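News from the Kasham building

Dear all,

I meant to get this out to you before the weekend and then the phone kept ringing, so forgive me if some of it has already reached you by way of the stairs. The short version is that the move into the ground floor hall is going along nicely, and I am very glad we held out for a place with a proper high ceiling. After all those years at Zuseck, where Kofi Aidoo could touch the lights without stretching, it still makes me look up every time I come in!

The desk question has come up again, and I promised to give it a fair hearing. Several of you wrote to say the white curved desk ought to face the glass doors so that whoever is sitting there can greet people, and several others (you know who you are) would like it turned so the afternoon sun stays off the screen. Kobina Wumbei has offered to try it one way for 8 days and then the other way for 8 days, and then we can all say what we think. I think that's a kind offer, and I'd ask you to hold your opinions until he has done both.

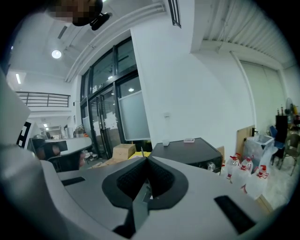

Whichever way it ends up, please keep the mesh-backed chair with the desk. It has a way of wandering off to meetings, and I spent a good part of one morning in April looking for it on two floors.

Now, deliveries. If you are expecting a box, put your name on it in large letters, and once it arrives try to get it away from the foot of the doors the same day. I know it's the natural spot to set something down when your arms are full, and I have done it myself more than once, but the doors are the way in for everyone, and the floor by the desk fills up with bits and pieces faster than you would believe. The Frimpong order is still on its way. It came to 1,229 in the end, with 186 of that for delivery, and I'll send the breakdown to anyone who wants it.

A word on the walkway upstairs: please don't hang coats or bags over the railing. There are 9 new hooks waiting in the Senard storeroom, and Kofi will put them up as soon as we agree on a wall. I'd like them near the stairs, myself, but I can be talked around.

Lights, finally. The last person out should switch off the long strip as well as the round ones, which are on a separate switch. Kobina has labeled both.

Write to me or just come by, I am nearly always in before lunch.

25 April 2020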